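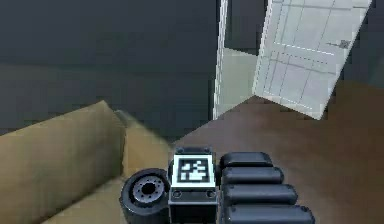
FOR IMMEDIATE RELEASE

Skavarmont Tenants Win Longer Notice on Rent Increases, New Repair Deadlines

2023-12-21 — Skavarmont. Renters in the Ornitz and Fontes buildings will get more warning before rent goes up, and a written deadline for repairs, under an agreement signed this week between the Skavarmont Renters Association and Randell Property Management.

The agreement covers 654 apartments. It takes effect with all leases signed or renewed from May on. Tenants with a lease already running can opt in early by sending in the short form, see below.

Main points:

Rent increases. Written notice nine weeks ahead, up from the current 30 days. Notice has to go by mail AND be posted to the tenant's online account. An email on its own does not count.

Repairs. Heat, hot water, door locks and anything electrical that is a hazard: someone on site within 24 hours of the report. Everything else gets a date in writing within five business days. If the date is missed the tenant can ask for a rent credit, using the same form.

Move-out charges. No more flat cleaning fee. Charges against the deposit must be itemized, with receipts, and sent to the tenant's forwarding address. Floors and paint are to be judged on normal wear, with the age of the finish taken into account. This was the item members raised most often at the fall meetings.

Entry. Two days' written notice before staff or contractors enter, except in an emergency. Notice must say who is coming and what for.

Late fees. One late fee per month, maximum. Fees can no longer be added on top of unpaid fees.

"People were getting a letter at the start of the month and had to decide by the end of it whether they were moving their kids to another school," said Olanrewaju Uzor, president of the Renters Association and a tenant at Fontes. "Nine weeks is something you can plan with. We asked for twelve. We'll ask again."

Norbert Vincze, regional manager for Randell, said the company had wanted one set of rules for both properties for some time. "Ornitz came to us with its own lease and its own way of handling repairs, Fontes had another. Staff were working off two different binders. This gets everybody on the same page and I think the tenants pushed us to do it sooner than we would of."

Talks began after the association collected 191 written complaints from members, most of them on deposits and slow repairs. A first draft was turned down by members over the wording on floors and paint. The second passed on a show of hands at the Fontes community room.

Not everything was settled. Parking at Ornitz is still open, both sides say they will come back to it in the new year. Pet rent stays as is. The association also wanted a cap on the yearly increase and did not get one — the agreement covers notice only, not the amount.

Satish Chacko, who has rented at Ornitz for over ten years and sat in on the talks, said the entry rule matters most to him. "I work nights. I've been woken up by a guy checking the smoke alarm with no warning at all. Put a note under the door, thats all I ever wanted."

What tenants should do now

Keep paying rent as usual. Nothing changes in the amount due.

If your lease renews in May or later, the new terms will be in the renewal packet. Read the page headed Notice and Repairs before signing. If the page is missing, ask for it and don't sign until you have it.

If you want the terms sooner, pick up the opt-in form at either leasing office. One form per apartment, signed by everyone named on the lease. Keep a copy.

Take dated photos of every room when you move in and again when you move out, including closets and behind doors. Send them to the office and keep your own set. The agreement says photos from either side have to be considered in a deposit dispute.

Report repairs in writing, even if you have allready talked to someone on the phone. The clock starts with the written report.

Disputes go first to the property manager, then to a three-member panel: one person picked by tenants, one by Randell, one agreed on by both. Rostislav Holub, a retired housing mediator, has agreed to fill the third seat for the first year. Panel decisions on deposits are final for Randell. Tenants keep the right to go to small claims court.

The panel starts taking cases in May. Older deposit disputes can be brought too, as long as the tenant moved out within the last 12 months and has not signed a settlement.

Information evening

Fontes community room, second week of January, 6:30 p.m. Exact date will be posted in both lobbies. Copies of the full agreement available in English and Spanish. Kids welcome. Please use the side entrance, front door is locked after 6.

About the Skavarmont Renters Association

Member-run group of tenants at Ornitz, Fontes and several smaller buildings in Skavarmont. Membership is free and open to any renter in town.

About Randell

Randell manages rental apartments in Skavarmont and nearby towns.

Press contact: Fabrice Besson, Skavarmont Renters Association. Interviews with tenants can be arranged, evenings are best. Full text of the agreement on request.

###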